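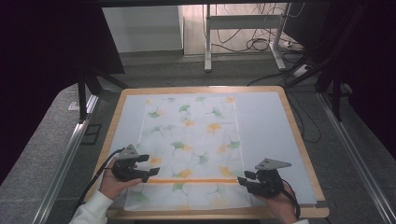 The ginkgo cloth on the table, blue sheet underneath.

Home Diary Sewing Recipes Older entries

Wednesday, December 16, 2020
Posted by the author of Falcão Diary

Linens today. I had put it off since June, when the last big sort got as far as the pillowcases and stopped there. The closet shelf had started to bow in the middle, so it was time.

I spread the pale blue-gray sheet over the table first, because the wood has a rough spot on one side that catches threads. Then the ginkgo cloth went on top. I still like it more than any of the others. White, with the leaves in rows, soft green and a yellow that is nearly orange, and the thin orange stripe across it. It was wrinkled from the shelf but only slightly, and I decided against ironing. It will be under plates soon enough.

I have tried folding this one 3 different ways over the years. In thirds it ends up too thick for the shelf. In half and then rolled, it takes up the space of a loaf of bread and slides off the pile. What works is to bring the stripe end up first, smooth it out from the middle, and then fold in half twice. I wrote that on a card and taped it inside the closet door, next to the card for the fitted sheets.

The blue sheet was next. It's the last one left from the Gestari set and too big for any bed we have now, so it lives with the tablecloths. Folded it in half, then again, then gave up on the corners matching.

Went through the napkins after lunch. Two had stains that did not come out with the Grusidico powder, even after a night in the bucket. The box says to soak for up to 5 hours and I went well past that. They are in the rag bag now. The rest are fine.

Found the green runner I thought was lost. It was inside a pillowcase, folded very small. No idea.

The closet now has tablecloths on the middle shelf, sheets below, and towels on top where I can reach them with the stool. I moved the heavy blanket to the chest in the hall and the shelf went back almost straight. I should still put a bracket under it. There may be one in the drawer with the curtain hooks.

Soup for supper, the rest of Sunday's bread with it. Started on the hem of the kitchen curtain afterward but the light was poor - stopped at the first corner and left the pins in.

Tomorrow the post office, and thread, white and a dull green if they have it.

Last updated: same evening, added the part about the runner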